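Workshop > Notebook > Dye Bench > Indigo

Print this page | E-mail this page

Last updated: Sat 16 June

Second vat, and what became of the first

I promised myself I would write this up before supper, while my fingers are still blue and I can remember what I did. The first vat, the one I started back in February with the Marwat indigo, is finished as far as I'm concerned. It gave me a lovely soft denim color for weeks and then went gray and sulky, and no amount of warming or coaxing with fructose brought it back. I poured it on the compost with some regret (it had been good company through a cold spring).

The new one is made with Uvach powder, 100 grams of it, and so far I'm very pleased. Same recipe as before, lime and fructose, but I hydrated the indigo overnight with the glass marbles and I do think that helped. By morning there was a coppery skin on top and a fat purple flower in the middle, and when I drew the spoon through it the liquid underneath was a clear yellow-brown, like weak tea. I stood there grinning at a bucket!

Cotton strips, scoured with soda ash:
1 dip: pale sky, a bit patchy at the folds
3 dips: good middle blue, even
6 dips: deep, nearly what I'm after
7 dips: no darker that I can tell, so I'll stop at six

Linen took it faster than cotton, wool slower, and the wool came out smelling like a wet barn. I'll leave the wool for the Prusalix vat, which is gentler on it. The pH strips in the drawer are old and I don't trust them, so would whoever orders next please add a packet.

Rinsing: I've gone back to the long way. Air until all the green is gone, cold rinse, a little vinegar in the second bucket, then a cold rinse again and a night on the line. Skipping the vinegar saved me ten minutes last time and left the cloth feeling like chalk.

For the finished pieces, the bench by the window is the best place to judge a dark navy, though the light there can be fierce on the pale wood. 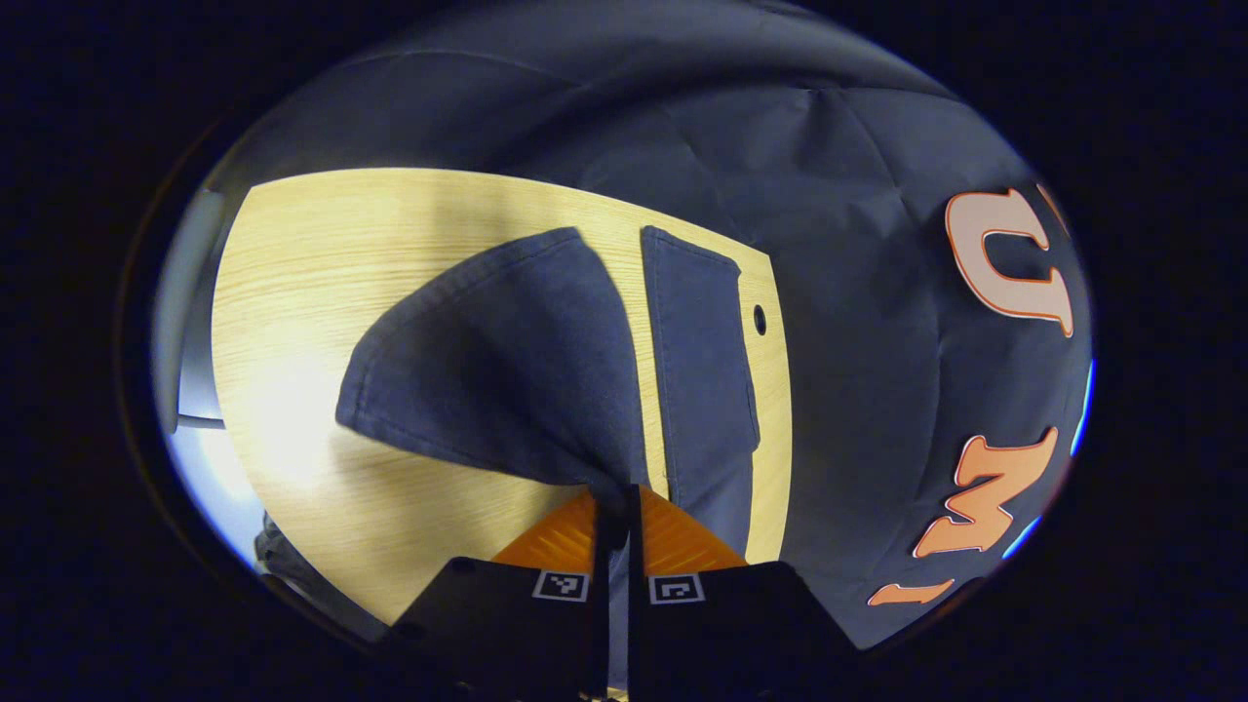 Still to do

Feed the vat a spoonful of fructose tomorrow and leave it alone for a day, however tempting it looks. Cut more linen strips. Copy the dip notes into the Sondeo binder, where I can find them next winter, and stitch the six-dip sample to the page this time, not tape, because the tape let go of the last lot and I found them behind the radiator. Oh, and the long gloves have a hole in the left thumb.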